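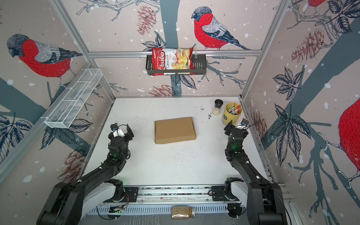
# Paper from Old Boxes: Making Writing Sheets out of Packaging Card

Rehema Lema and Emanuel Jitaru
Materials and Making, second-year project
20 October 2019

## What we wanted to find out

Can you make paper that is nice enough to write a letter on, using only packaging card, tap water and things you'd find in a kitchen? That was the question, and we had far more fun with it than either of us expected when we picked it from the list in August!

Most home papermaking guides start with old newspapers or office paper. Those are easy to pulp but the fibres have often been shortened by earlier recycling, and newsprint turns yellow quickly. Brown packaging card gets less attention, which seemed a shame to us. It often contains some long softwood fibre, the kind that gives a sheet its strength, and every household has it lying about by the recycling bin.

We set ourselves three things to look at:

- how the soaking time changes the pulp
- whether a sheet made from card can be folded without splitting
- whether ordinary ink stays where you put it

## Materials

We collected card from our own homes and from the back of the Standstead library, which was clearing out a storeroom. The whole pile weighed 2,800 g before we removed tape, labels and anything shiny. Shiny card goes horribly wrong in the blender (we tried it once, and ended up picking bits of film out of the pulp with tweezers for most of an afternoon).

The mould and deckle came from the Kratochvíl print workshop, who lent us an old wooden pair with a fine brass mesh. We also made one ourselves out of a picture frame and net curtain. It sagged in the middle, but the sheets from it had a lovely soft bulge that Rehema still prefers.

The rest was a blender, a deep washing-up bowl, old towels, two chopping boards for pressing, and a small bag of cornflour.

## Preparing the card

Tearing matters more than we'd thought. We began with scissors because it was quicker, but a cut edge is clean and closed, and water takes its time getting in. A torn edge soaks up water straight away. After the first batch we put the scissors back in the drawer and tore everything by hand into pieces the size of a postage stamp. 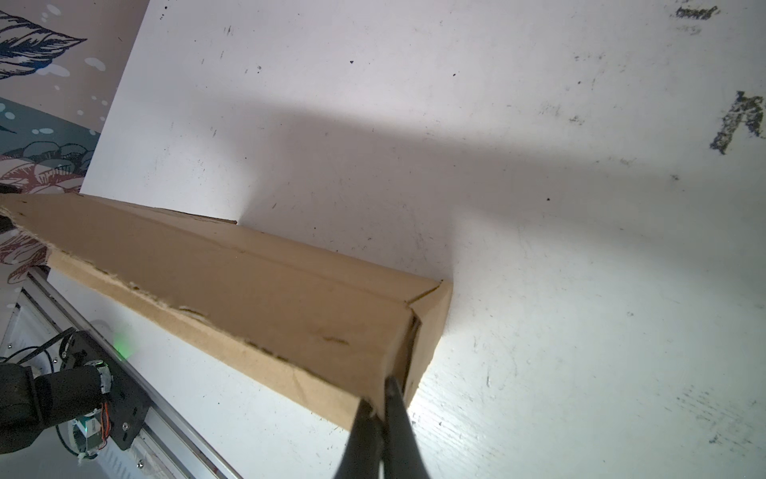

Fibre is the whole story in papermaking, and you can learn a lot about it before any water is involved. When paper is made by machine, more of the fibres settle along the direction the sheet is travelling, so card tears straight and easily one way and wanders off in a jagged line the other way. We tested every flat piece like this and pencilled an arrow on it. Rough handling shows the fibres as well: the long box in the photo has torn fibres sticking out along its lower edge, and wear like that is a good place to start pulling. Card from a frayed edge could be peeled into thin layers with a fingernail, and those layers broke up in the water much sooner than the thick pieces did. Folds were useful too. A box end that had been bent over came away neatly at the crease, where the fibres were already weakened.

## Method

Each batch used 170 g of torn card and 2,000 ml of water. We kept these amounts the same all the way through and changed only the soaking time.

1. Weigh the torn card and put it in a lidded tub with the water.
2. Leave it to soak.
3. Blend in short bursts, a handful at a time, with plenty of extra water.
4. Pour the pulp into the washing-up bowl and stir it with your hand.
5. Hold the deckle on top of the mould, slide both in at a slant, level them under the surface and lift straight up.
6. Let the water drain. Give one small shake from side to side, then stop.
7. Turn the sheet out on to a damp cloth, cover it with another and press.
8. Peel off the top cloth and dry the sheet flat.

Step 6 caused the most trouble. A shake while there is still water on the mesh helps the fibres lock together, but if you carry on after the surface has gone dull you get a crack right across the sheet. Emanuel has the knack of it now. Rehema's sheets still have what we've agreed to call character.

## Results

### Soaking

Card soaked overnight blended badly. The pulp was full of brown flakes, and the sheets looked like oatcakes. They were quite handsome, but no use for writing on, as the pen caught on every lump.

Soaking for 4 days made a huge difference. The glue had let go, the layers slid apart between our fingers and the pulp came out smooth and even. The tub did start to smell by then (rather like a pond), so we changed the water every morning for the last batch. That cured the smell and the pulp was just as good.

### Folding

We folded each dry sheet once, pressed the crease with the back of a spoon and opened it again. Sheets from the overnight soak split along the crease nearly every time. Sheets from the long soak held, and a few could be folded back the other way without any damage. Thin sheets did better than thick ones in both cases. We had guessed the opposite!

We'd also like to be fair about the drying. Some sheets dried on the windowsill and curled, and we flattened them under books before testing. The curl may have weakened them a little, and we didn't make a flat-dried set to compare them with.

### Ink

Plain sheets drank up fountain pen ink like blotting paper. A single dot spread into a furry star. Our fix was a cornflour wash, made by stirring a teaspoon of cornflour into a cup of cold water, heating it until it turned clear and brushing it on to the dry sheet once it had cooled. With one coat the ink still crept a bit. With two coats the lines stayed sharp, and you could even rub out pencil gently without lifting the surface.

Ballpoint worked on everything, lumps permitting.

## What we'd change

We would weigh the finished sheets. We described them as thick or thin by feel, and by the second week our idea of thin had certainly shifted. A proper press would be a treat too, as standing on a chopping board gives you a sheet with one squashed corner where your heel was.

Colour is the part we most want to carry on with. The brown is warm and we like it, but onion skins boiled in the soaking water gave one trial sheet a deep gold, and we only had enough skins for that one. Rehema has been saving them in a paper bag ever since, and Emanuel's next batch of card is already in the tub.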